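5 min read

July – Larysa Karpenko

Wednesday. Water temperature in the kitchen 19 at seven in the morning, which means the dough will run fast again. I moved the starter from the windowsill to the floor by the pantry door and fed it at a lower ratio than last week. The last two loaves were overproofed. Both spread on the stone and both had the flat, pale bottom that comes from a dough with nothing left in it.

I have decided to stop adjusting the flour and adjust only time and temperature until the end of the month. Changing three things at once has given me a notebook full of results I can't use. The June pages are the worst. There is one entry that says "better" and gives no hydration, no room temperature and no clock time. I don't know what it was better than.

Flour for the month is the Stondwood stoneground, same sack as before. It takes more water than the white and it takes it slowly. If I mix it and judge it right away, I always want to add flour. If I leave it 15 minutes under a cloth and come back, it has tightened and the urge goes. Svitlana Stetsiuk told me this in the spring and I wrote it down and then ignored it for several weeks.

Procedure today, written out so that I can repeat it:

Mixed flour and water at 7:20. Covered. Added starter at 8:00 and salt at 8:20 with a spoonful of the held-back water. First fold at 8:50, then every half hour, four folds in all. After the third the dough held its shape when I lifted it by the middle. After the fourth I left it alone. Room temperature was 24 by then and still climbing.

The straight-sided jar is working. I cut off a small piece of the dough after mixing, pushed it into the jar and put a rubber band at the level. Last week I was watching for double, since that is what the book says, and double was too far for this flour in this weather. Today I called it at just past half again. It got there at 12:10. The bowl looked underdone to me and I shaped it anyway. 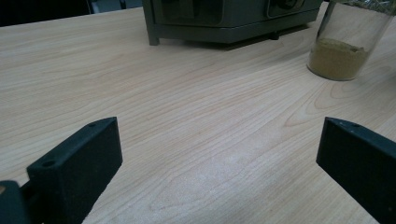 Shaping went better than on Sunday. I used less flour on the surface and more on my hands. With too much underneath, the dough slides when I pull it toward me and no tension builds, so I end up going around and around and tearing the skin. Four pulls with the scraper were enough. Rested it, turned it over, folded the sides in, rolled it up from the near end. Seam side up in the basket, rice flour on the cloth. Into the refrigerator at 12:50.

The refrigerator is another open question. The dial goes from one to five and means nothing. I put a thermometer in a glass of water on the middle shelf and it read 7 after lunch and 5 by evening. The back of the bottom shelf is colder than the middle shelf by 2 degrees. That is enough to matter over a whole night. From now on the basket goes to the back of the bottom shelf and the milk can move.

Rhea Enriquez called while I was cleaning up. She has given up on the covered pot and bakes on an upturned tray with a pan of boiling water underneath. She claims the same rise. I asked how long she leaves the water in and she said until she remembers it. I would like to try it, but that is an August question. If I change the steam now I lose the comparison.

We also talked about the Skukonthorpe show. The bread class has been split this year, yeasted and sourdough judged apart, and the schedule asks for one loaf, uncut, with a card listing the flours. Entry number 837, which I assume runs across every class in the tent from jam to leeks. Last year Ljubica Petek was placed second with a rye and the comment on her card was "slightly close crumb", for a rye. She has kept the card. She is entering the same loaf again, same recipe, to see whether a different judge writes something else.

I am not decided on what to enter. The plain round is the safer choice, and I can make it the same way three times out of four. The long loaf looks better when it opens correctly and looks like an accident when it doesn't. A judge who can't see the inside until after the cut will be looking at the outside first. I will bake both next week and ask Soudabeh Arabzadeh to look at them, as she judged cakes for several years and has no patience for politeness.

Afternoon: cleaned the grain mill, which I had been putting off. There was old meal packed behind the lower stone and it smelled of cupboard. Brushed it out dry. Ran a handful of rice through, threw that away, ran a second handful, threw that away too. The adjustment ring was stiff and moved in jumps, so I took it off and wiped the thread. It turns evenly now. I marked the fine setting with pencil, because the printed marks wear off under my thumb.

Milled 200 g of rye for the starter. It came out noticeably finer than the last lot at what I thought was the same setting. This may explain the starter. It has been peaking early since the start of the month and I had put all of it down to the heat. Finer meal ferments faster. So I have changed two things after all, without meaning to, and will have to note it at the top of the page.

Jura coffee machine wants descaling again and has a light on to say so. Ordered the tablets. Drank tea.

The scale is also due for a check. I weighed the same bag of sugar three times and got three readings, four grams between the lowest and the highest. Four grams on flour is nothing. Four grams on salt is a different loaf. I will weigh salt on the small scale from tomorrow and put new batteries in the large one.

Evening: went to the film of the Noh play at the library with Larger Svitlana and her sister, so called because there are two of them in the reading group. Ninety minutes, very slow, one drum I can still hear. Home by 9:30. Kitchen still 25.

Dough checked at 9:45. Risen a little in the basket, firm at the edge, slow to come back when pressed in the center. That is further along than I wanted at nine hours. Moved it to the back of the bottom shelf, where it should have been in the first place.

Tomorrow: oven on at 6:00, pot in with it, bake at 7:00. Lid off after twenty minutes. Do not cut before 10:00. Write down the color of the base, the height at the middle and the time it came out, and don't write "better".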